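3.2 Gripper kit and test tube task

The second product in the comparison is the Brolinero finger kit, sold by Eketti as a replacement for the stock fingers of a parallel gripper. The kit was ordered in June and fitted to the Atport cell without changes to the arm or the controller. It consists of 2 fingers, a mounting block for each, and a bracket for a small wrist camera. The supplier's sheet gives an opening of 115 mm between the pads, which matched our own measurement at the tips.

Each finger is black, with a long recessed slot along its length and a textured pad on the inner side. The slot reduces weight and lets the finger bend slightly under load. The texture is molded into the pad and cannot be replaced separately. When a pad wears, the whole finger has to be exchanged. We consider this the main running cost of the kit and return to it in Section 5.

The task was taken from the Ochoa bench protocol. A wooden rack with colored tubes is placed at the far left of a white work surface, and the arm must remove a named tube, move it clear of the rack, and return it to an open hole. Filled and open holes are mixed along the rail so that the fingers meet both close neighbors and free space. All trials begin with the gripper fully open and pointing at the table in front of the rack. The policy receives only the wrist view and the joint angles. No fixed camera is used.

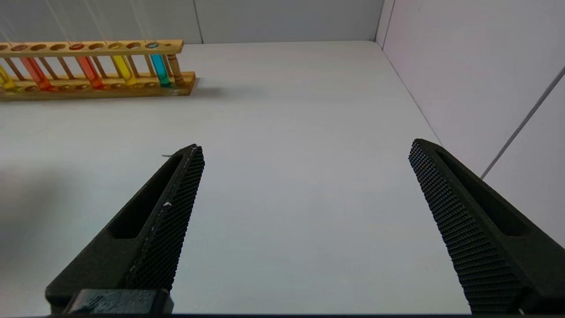
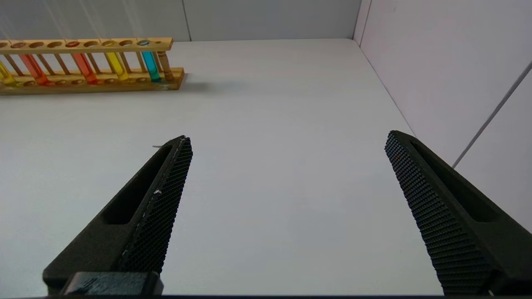

Figure 4. Wrist camera views of the test tube task with the Brolinero fingers. In both views the fingers are apart and the rack is at the upper left.

The position of the rack in the wrist view proved to be a limit of the supplied bracket. With the fingers over the open table, the left end of the rack lies outside the image, and a tube at that end is shown only in part. A search motion to the left was therefore added before each grasp. It lengthened the cycle by nearly 2 s and was kept for all kits in the comparison, including those with a wider lens.

We ran 100 trials with the kit as delivered. Pad wear was inspected by eye at the end of the series, and light marks on the fingers were logged but not treated as faults. The fingers were not cleaned between trials. Grip force was held at the supplier's default setting, and the lighting in the cell was left unchanged. Results by tube position are given in Table 3.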